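Looking after a gripper

A gripper is the part of a robot that picks things up. At the Mai workshop in Konmont, the one called Ullia has two fingers. They close on a thing from both sides, much as your thumb and finger do.

Fingers get scuffed with use, so they are checked after every 200 grips.
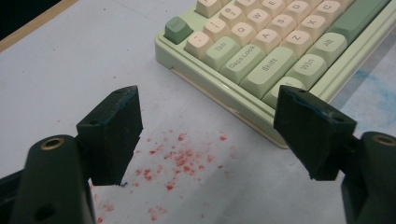
What happens when a finger wears out?
The old one is taken off and a new one is screwed on. Then the gripper is opened and closed a few times — slowly at first.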